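Kit de dedos de substituição Corrigan 104 para garra paralela de dois dedos

Conjunto de dois dedos pretos, parafusos e anilhas, para bancadas de dois braços Tadesley. Referência Onden 104-B. Aviso de segurança revisto em junho de 2019.

Quem nos acompanha há mais tempo já sabe que gostamos de contar as coisas como elas são, e por isso esta página começa pela avaria (as medidas vêm mais abaixo, prometemos!). Em janeiro recebemos da oficina de Nornden várias garras do lote 51 com a mesma queixa: o dedo inferior ganhava folga no parafuso do bloco e, com a garra toda aberta, a ponta descaía o suficiente para roçar na borda dos copos durante a aproximação. Um copo leve tomba com muito pouco, e um dedo com folga pode ainda entalar a mão de quem o vai endireitar.

Como reconhecer a folga

Pare o programa com a garra aberta junto à peça e veja a que distância cada dedo fica da borda. O copo cilíndrico claro, de madeira ou bambu, é uma boa peça para esta verificação. O parafuso a inspecionar é o pequeno, prateado, no bloco do dedo inferior. 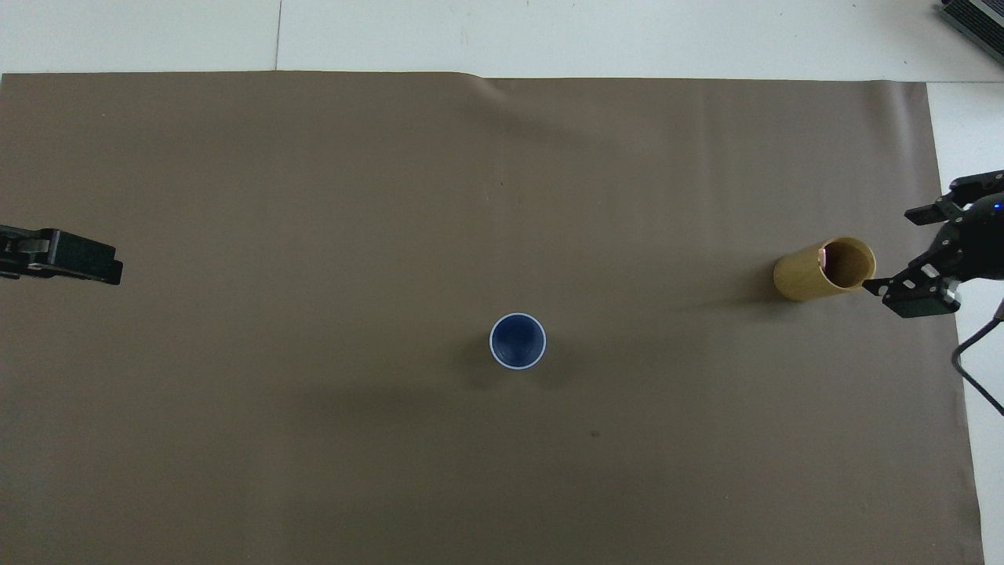 O que fazer antes de trocar os dedos

Carregue na paragem de emergência e corte a alimentação do braço. Só depois meta as mãos na zona de trabalho, por favor, mesmo que seja "só um segundinho" para levantar um copo caído. Retire os dois dedos, limpe as roscas e monte o par novo completo; nunca misture um dedo antigo com um novo.

Ensaio depois da montagem

Ponha um copo de plástico de pé sobre o papel castanho, baixe a garra devagar até as pontas ficarem dentro da borda e confirme que nenhuma força a parede. Mantenha o outro braço levantado e repita 12 vezes a baixa velocidade.
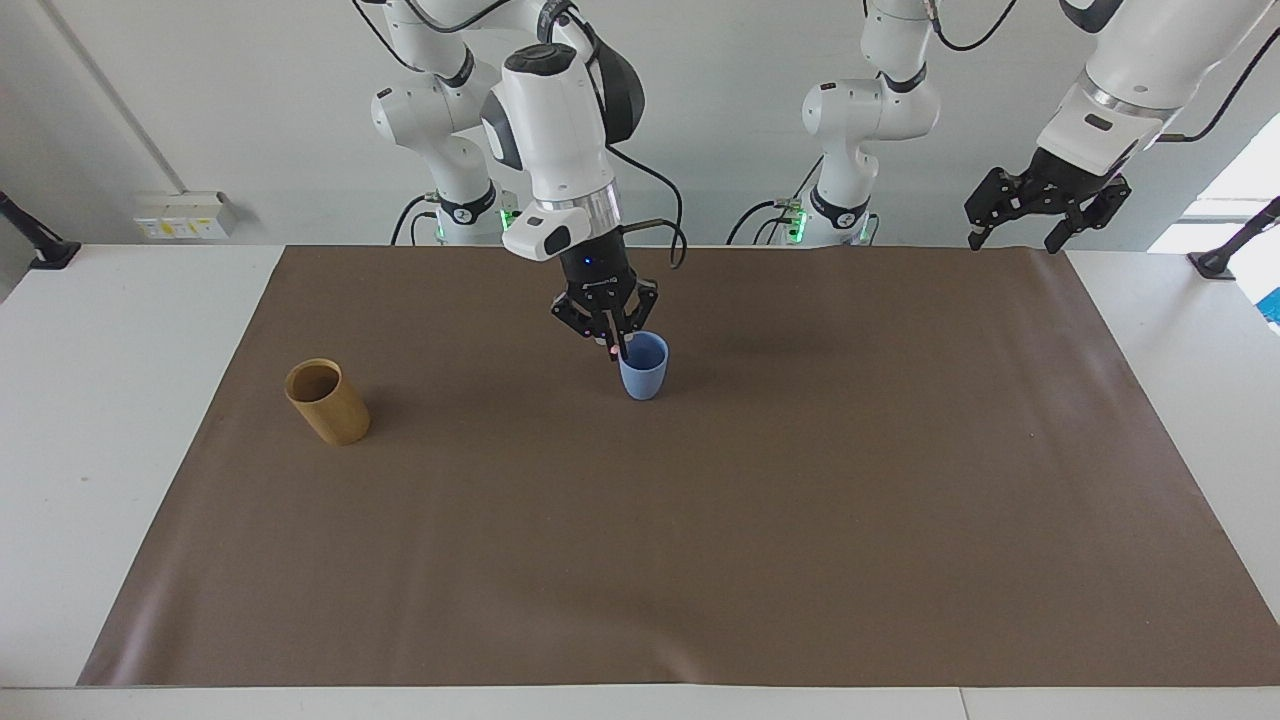 Conteúdo e compatibilidade

Dois dedos, quatro parafusos, quatro anilhas e folha de montagem em português. Serve em todas as garras Corrigan da série 100. Os clientes com garras do lote 51 recebem o kit sem custos, bastando indicar o número de série no pedido.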